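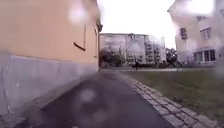 Asphalt path and granite sett border beside a pale orange facade with a grey plinth, Calter

A plinth path is a paved strip running along the foot of a building. In Calter and neighbouring Pindik, such paths are generally surfaced in asphalt and edged with setts – small blocks of cut stone laid in rows.

The plinth forms the base of the wall and protects the painted render above from splashing and knocks. In Calter it is usually left grey, while the upper wall is finished in a pale colour.
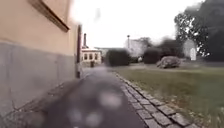 Grey plinth below a pale plastered wall, with setts bordering the path

Edging stones are bedded before the asphalt is laid. The Wirau quarry supplied nearly 2,000 metres of granite edging to the district, of which 231 metres were used in Kennedy Street.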